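Skurkham Workshop Forum > Storage and Tidying > Metal bins for blocks and offcuts

Page 1 of 1

dunnockrow
Posts: 238

Wanted some opinions on deep metal bins before I order any more. At the moment all our rectangular blocks live in cardboard boxes on the bottom shelf and the boxes are giving up. The corners go first and then the bottom drops out when you lift them.

I have had one grey metal bin on trial since July. It takes a lot of abuse and it wipes clean. What I don't like is that blocks tipped into it end up lying at all angles and you have to rummage. I mostly sort by colour, green and red, and after a couple of days they are all mixed up again.

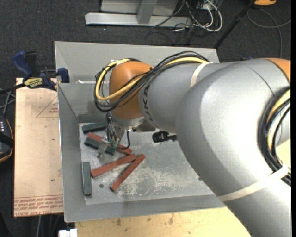
The other thing is noise. A block dropped from any height makes a proper clang, and we share a wall with the office next door. I tried an old towel on the bottom but it slid about and collected dust.

So, do people line theirs, divide them, or just live with it?

pelmet_and_co
Posts: 1,161

I live with it. Mixed colours don't matter if there are only a few in the bin at a time. When you need a red one, pick up a red one. Sorting them is time you won't get back.

If the noise is the real trouble, get a rubber mat cut to size. Stemalley do them to order if you send the inside measurements. Mine came a shade too big and I trimmed it with a Stanley knife.

tarnside
Posts: 216

I don't agree about the sorting. It depends on what happens next. If someone is building from them and needs the colours in order, they'll be stood there turning things over every time. Two smaller bins would be better than one big one.

dunnockrow, how much of the floor of the bin do you use? With only half a dozen or so in it, you may have bought one far too large.

dunnockrow
Posts: 239

It is bigger than I need, yes. Most of the time they sit at one end and the rest is bare metal. I bought it with the idea of filling it and never have.

I had a look at the Flanent dividers but they clip over a thin rim and I'm not sure mine would take them.

oldbrassrule
Posts: 11

We had the Flanent ones. They're fine until you put anything heavy against them, then they lean. We went over to a strip of wood wedged across the middle, cut slightly long and knocked in with a mallet. Hasn't shifted. Green one side, red the other would be easy enough.

pelmet_and_co
Posts: 1,162

A wedged strip is all very well until you want to get something long in there. Then you're knocking it out again.

oldbrassrule
Posts: 12

They're blocks. What long thing is he putting in with them?

pelmet_and_co
Posts: 1,163

You'd be surprised what ends up in a bin.

tarnside
Posts: 217

One point on the lining. Don't use carpet. It sheds, and the bits get everywhere. Rubber is better, or thin cork if you can glue it down flat. Do the back wall as well if they get slid up against it, as that's where ours picked up most of its scratches.

dunnockrow
Posts: 240

Thanks all. I'll try the wood strip first as I have an offcut that's near enough the right length, and send the measurements to Stemalley for a mat. Will leave the walls alone for now.

If the strip works I'll keep the one bin and use the spare end for the Carré clamps, which are currently in a bucket.

pelmet_and_co
Posts: 1,164

Measure the inside at the bottom for the mat. Mine tapers, and I'd gone by the top.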